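An Afternoon Among the Angel Wings at Stimik

Posted in January by Hjalti Ingvarsson
Filed under: Out and About / Labs & Workshops

I've been wanting to get inside Stimik ever since they moved to Vostholm, and last month they opened the doors for an afternoon. I caught the early bus from Triltby and was first in line!

What they do there is collect demonstrations. A person steers the robot arms through a job again and again, everything gets recorded, and the recordings are used to train a model to do the job alone. When I arrived, the sorting station was set up with toy building blocks in red, green and blue, and a tub for each color.. well, nearly. The tubs are yellow, dark blue and white, so you have to learn which color goes where.

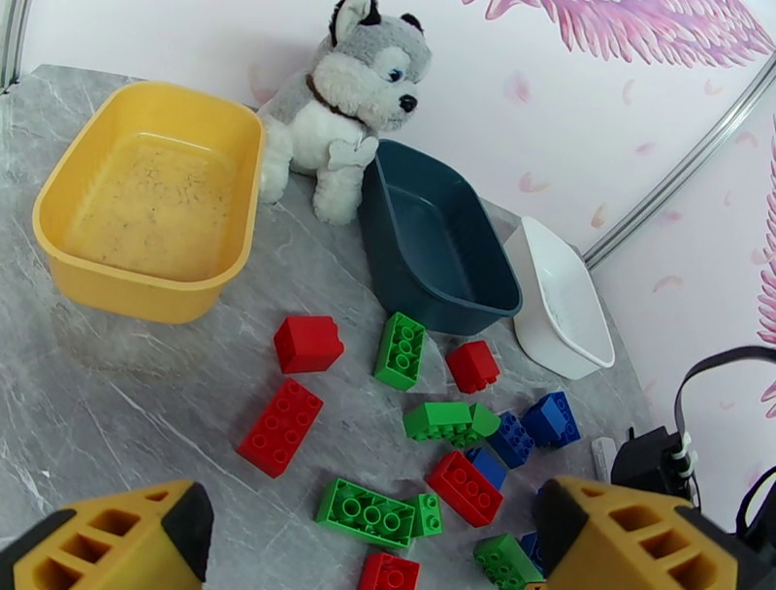 Each take starts with the blocks tossed out fresh, and the operators are fussy about that. If every pile looked alike, the model would only learn that one pile. I loved hearing them argue over whether a spread was messy enough. The counter on the wall stood at 3,204 takes when I came in, and they keep the bad ones too, tagged separately.

Then we got to try it. Visitors had 20 minutes each on the controls, and I spent most of mine chasing a single block — it is so much harder than it looks. Your hands know how to pick something up, but explaining it through a gripper is another matter. My guide was very patient and told me to slow down before closing the fingers.

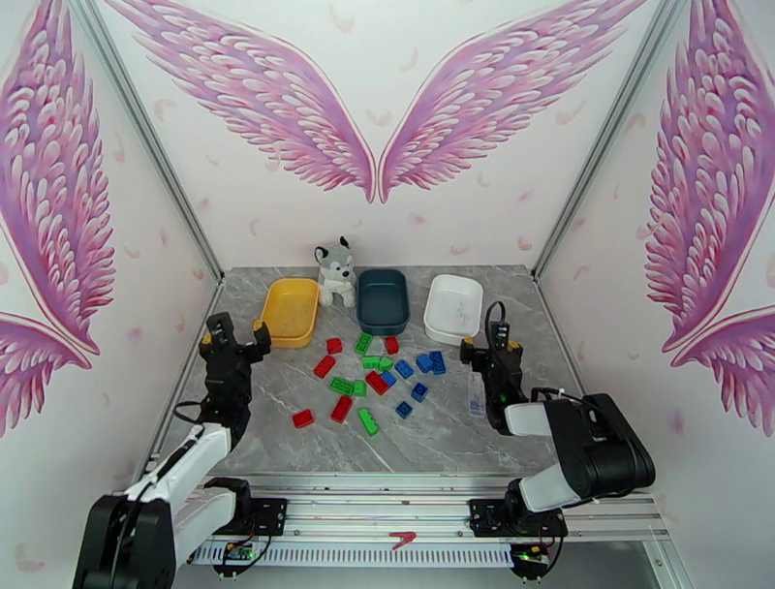

I managed 2 good takes by the end, and both went into the set, so a tiny bit of my clumsiness is in there for good. Coffee was in the hallway afterward, with very decent cinnamon buns. They plan to open up again in spring, and I'm already on the list.

2 comments | Share this post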